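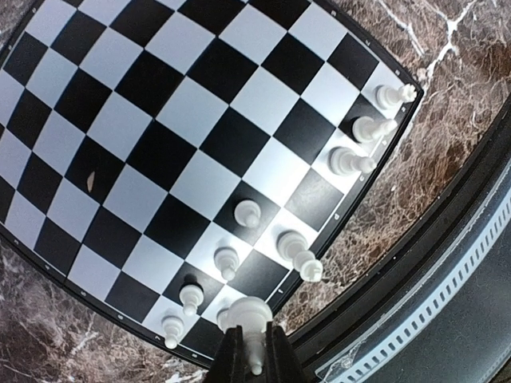 手首カメラの映像だけで、つかんだ物の姿勢のズレを推定する。前回の予告どおり、今日はその手順を最初から書いていきます!うちではこの手法をGretariと呼んでいて、学習の本体はPrelowならぬProlow(毎回打ち間違えます)という自作のスクリプト群に入っています。題材はチェスの並べ直し。広角の手首カメラだと盤のマス目が樽みたいにふくらんで、まっすぐなはずの縁までぐにゃっと曲がるんですよね。最初は「先に歪み補正をかけなきゃ」と思っていたんですが、今回は補正なしの生画像のまま学習させます。盤の縁に印刷された「c」「d」や「1」の文字も、あとで座標合わせの目印に使うので、消さずに残しておいてください。

用意するもの
・手首にカメラを付けたアームと2本指のグリッパ
・チェス盤と駒(まずは白だけでOK)
・GPU付きのPC

手順1 カメラの固定
ここをサボると全部やり直しになります(なりました)。指先と、つかんだ駒の頭が必ず画面に入る角度にして、ネジを締めたら露出もホワイトバランスも手動で固定。オートのままだと、明るい駒が近づくたびに盤の白マスの値が変わってしまって、あとで泣きます。

手順2 データ集め
駒をつかんで、持ち上げて、置く。これを2,000回ぶん記録します。多いように聞こえますが、夜のあいだに自動で回せるので、人間はたまに様子を見るだけです。コツは、つかむ位置をわざと少しずつずらすこと。きれいな把持ばかり集めると、モデルが「ズレはいつもゼロ」と答えるようになってしまいます。ずらす量は横方向に最大3ミリ。それ以上にすると、うちのグリッパではポーンが指から逃げました。

手順3 ラベル付け
置いた直後にアームを決まった撮影位置へ戻し、駒の底がマスの中心からどれだけ外れたかを計算します。ここで盤の縁の文字が活躍します。文字を基準点に登録しておけば、盤が少し動いても座標を取り直せるからです。盤全体が画面に入っていなくても、縁が一部見えていればなんとかなります。背の高い駒は斜めから見ると頭が外側へ倒れて見えるので、必ず頭ではなく底で測ってください。私はここで丸一日つぶしました……。

手順4 学習
入力は、つかんだ瞬間と持ち上げたあとの画像2枚。出力は横ズレと傾きです。ネットワークは小さめで十分でした。左右反転の水増しは入れないでください。縁の文字まで裏返って、座標合わせと話が合わなくなります。明るさを変える水増しは入れてOK、というか入れたほうがいいです。駒の影の出方は照明でけっこう変わるので。

手順5 実機で確かめる
学習に使っていない駒と配置で1,000回置いてみます。比較相手は、歪み補正をかけてから推定するMaddocks(これも以前うちで作ったものです)。結果は、盤の中央あたりではほぼ引き分け、縁に近いマスではGretariの勝ちでした!補正で画面の端が引き伸ばされて、駒の輪郭がぼやけるのが効いているんじゃないかと見ています。ただ、まだ推測です。

うまくいかないとき
・推定値が毎回同じ方向に偏る → カメラのネジのゆるみを疑う
・キングだけ外す → 背の高い駒のデータを足す
・盤の上のゴミを駒の一部と間違える → 始める前に盤を拭く。地味に効きます

黒い駒はまだ苦戦中です。黒いグリッパの指と境目が溶けてしまって、どこまでが駒なのかモデルが迷うんですよね。指先に色テープを巻く案と、照明を足す案を、6月にNerdenという別のセットで試す予定です。設定ファイルはそのときにまとめて置きます。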